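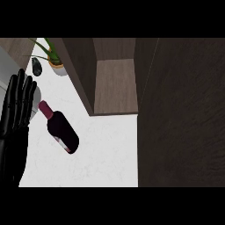

The slow failure of a good seal

Wine closures are tested for two properties that pull against each other. The first is extraction force, the effort needed to draw the stopper from the neck. The second is oxygen transmission, the amount of air that passes the stopper during storage. A tight closure scores well on the second and badly on the first, and most of the work at Okgate, a small closure laboratory, consists of finding where a given batch sits between them.

Mirsad Berisha runs the storage trials. His current set compares natural cork with a moulded stopper sold as Leka, using 42 bottles of each. All are filled from the same tank and kept at 70 per cent relative humidity. Half are laid flat and half are stood upright.

The position of the bottle matters less than most buyers assume. The air in the headspace of a sealed bottle is already close to saturated, so the inner face of an upright cork dries very slowly. Drying happens mainly at the outer face, and there the humidity of the cellar has some effect. Temperature has a larger one. Wine expands as it warms, the headspace gas is compressed, and pressure on the cork rises. When the wine cools the pressure falls, and air can be drawn in along the glass.

"People ask me about humidity," Berisha says. "I ask them what the room does in August."

The bore of the neck is the other variable. Glass is moulded to a tolerance, and the bore widens slightly with depth. A cork is compressed before insertion and recovers most of its diameter within minutes, but recovery is uneven where the surface has deep pores. Creases left by a worn corking jaw are worse, as they run the full length of the stopper and give wine a path out. Okgate cuts every leaking cork lengthwise and stains it to find the track.

The capsule contributes little to the seal. Its job is to cover the cork and the lip, and many are made with small holes so that trapped moisture can escape. A leak is often noticed first as a capsule that will no longer turn by hand.

Results are logged in Trasemeo, a database the laboratory shares with 2 bottlers. Early readings show the moulded stopper to be more consistent from bottle to bottle, while the best natural corks admit less air. The spread among the natural corks is wide – wide enough that an average says little about any single bottle.

The next readings are due in October.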